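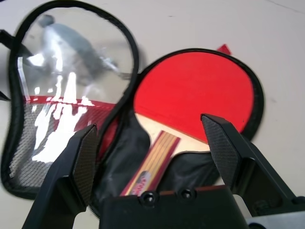 Cámara de muñeca: funda abierta, pala dentro y reflejos en la tapa transparente.

Asunto: Re: [percepcion-manipulacion] Máscaras de profundidad con plásticos transparentes

Hola a todos:

Respondo a lo de las tapas transparentes del miércoles, porque llevo desde entonces peleándome con lo mismo y por fin tengo algo que contar (¡y bastante más animado que la última vez que escribí!). Copio el trozo del mensaje original para que se siga el hilo:

> Estamos probando Ghoneim con objetos de uso diario y nos encontramos siempre
> con lo mismo: en cuanto hay un plástico transparente, la segmentación parte
> el objeto en trozos. El borde sale bien, el interior desaparece o se asigna
> a la mesa, y el planificador propone agarres que atraviesan la tapa.
> Hemos subido el umbral de confianza y entonces perdemos también el borde.
>
> Dos preguntas concretas:
> 1) ¿Alguien está fusionando las cámaras de muñeca con la de cabeza antes de
> segmentar, o segmentáis por cámara y fusionáis después?
> 2) ¿Qué hacéis con los fotogramas movidos? Nosotros los tiramos todos y nos
> quedamos cortos de vistas.

Empiezo por el plástico. En Sturkenside trabajamos con fundas de pala de tenis de mesa, y son un caso de prueba buenísimo: cremallera negra gruesa, ventana transparente, malla, goma roja lisa, madera clara, todo en un palmo. El reflejo blanco sobre la tapa satura los píxeles y ahí la profundidad no devuelve nada útil. Con los parámetros por defecto de Ghoneim nos salían dos objetos y medio: el cuerpo de la funda, el ribete de la tapa como un anillo suelto, y una isla para la banda roja que cruza por debajo del plástico.

Lo que nos ha funcionado es dejar de pedirle a la profundidad lo que no puede dar. Adamwood (nuestro módulo de contornos, lo subí al repositorio de la lista en septiembre) busca ribetes oscuros cerrados en la imagen en color y, cuando encuentra uno, rellena el interior con una superficie provisional apoyada en el propio ribete. Esa superficie no se usa para agarrar, solo para colisiones. Parece una tontería, pero el planificador ya no mete el dedo por la ventana. De 485 propuestas de agarre sobre fundas abiertas, antes del cambio había un montón que cruzaban la tapa; después quedan 9, y las 9 son casos en los que el ribete se sale de la imagen y el contorno no llega a cerrarse. Eso es lo siguiente que quiero atacar.

Ojo con una cosa: los dedos de la pinza también son negros y también tienen bordes rectos y limpios, así que hay que enmascararlos antes de buscar contornos. Nosotros proyectamos el modelo de la pinza con la apertura leída del encoder y dilatamos cinco píxeles. Si os saltáis este paso, Adamwood os cerrará contornos preciosos entre el dedo y la cremallera (lo digo por experiencia, perdí una tarde entera).

Sobre la pregunta 1: segmentamos por cámara y fusionamos después. Probamos al revés y la calibración de las muñecas no nos daba para tanto; un error pequeño de ángulo se convertía en una tapa doble.

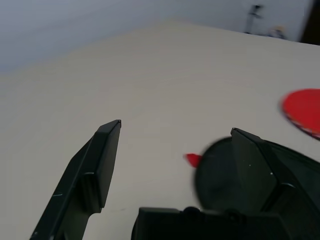
Cámara de muñeca: objeto oscuro movido junto al dedo derecho, disco rojo nítido en el borde.

Y sobre la pregunta 2, aquí sí que tengo ganas de convenceros: no tiréis los fotogramas movidos enteros. En nuestro conjunto hay 1.751 fotogramas marcados como borrosos por el filtro global, y cuando nos pusimos a mirarlos por regiones vimos que en muchos la mesa y los dedos están perfectamente enfocados y lo único que se emborrona es lo que tiene movimiento relativo respecto a la cámara. Un filtro que mide la varianza del laplaciano en toda la imagen castiga además una mesa blanca y lisa, que casi no tiene textura. ¡La estábamos penalizando por ser una mesa!

Ahora calculamos la nitidez por segmento y guardamos el fotograma con un peso distinto para cada uno. La forma redonda y oscura del caso de arriba entra con peso casi nulo para la geometría, pero sirve como indicio de ocupación, así que el planificador la respeta. El disco rojo se aprovecha normalmente, aunque solo se vea una parte. El trocito rojo que asoma pegado a la forma oscura es más delicado: por color se va con el disco, y durante unos días el asociador los unía en un único objeto larguísimo. Lo arreglamos exigiendo continuidad sobre la mesa; si entre dos regiones del mismo color hay superficie despejada, no se unen con una sola vista.

La parte que más ilusión me hace es la de los dos brazos. Urkevport, el planificador bimanual, recibe ya la máscara con pesos en vez de la binaria, y eso le permite tratar de forma distinta lo que ve mal y lo que sabe que está libre.

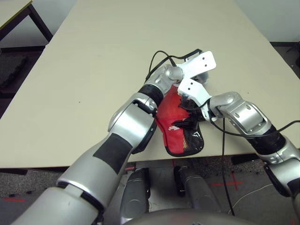 Vista desde la cabeza: los dos brazos coinciden sobre el objeto rojo, con los cables por encima y por el borde de la mesa.

En esta configuración las puntas quedan casi tocándose por encima del objeto y el margen de colisión clásico no deja solución. Con 5 cm de separación mínima entre pinzas el planificador devuelve fallo siempre que los dos brazos tienen que trabajar sobre el mismo trozo de tela. Lo que hacemos es declarar una zona compartida alrededor del objeto, bajar ahí el margen y a la vez limitar la velocidad de ambos brazos. Fuera de la zona, todo sigue igual que antes.

Los cables son el asunto pendiente. El mazo negro que hace un arco sobre la muñeca izquierda aparece en la vista de cabeza justo por encima del objeto, y como no está en el modelo cinemático, la autofiltración no lo quita. Resultado: Ghoneim lo pega al borde negro de la tela y la máscara crece hacia arriba. De momento lo resolvemos con una banda de exclusión que sigue a la muñeca, hecha a mano, bastante fea. Me encantaría saber si alguien tiene un modelo sencillo de cable (tres o cuatro cápsulas encadenadas me bastarían) que se pueda enganchar al URDF sin volver loco al comprobador de colisiones.

Para quien quiera probarlo, los cambios están en la rama "ribetes". Hay que recompilar Adamwood y activar dos opciones en el fichero de configuración:

contorno_cerrado: true
nitidez_por_segmento: true

La zona compartida de Urkevport va en su propio fichero y viene desactivada. Si la encendéis, revisad antes el límite de velocidad, que está puesto para nuestros brazos y puede que a los vuestros no les convenga.

Si me mandáis un par de secuencias con vuestras tapas, las paso por la rama y os devuelvo las máscaras. Me interesan sobre todo las que tengan el ribete claro o directamente sin ribete, que es donde sospecho que Adamwood se va a quedar mudo.

Un abrazo desde Sturkenside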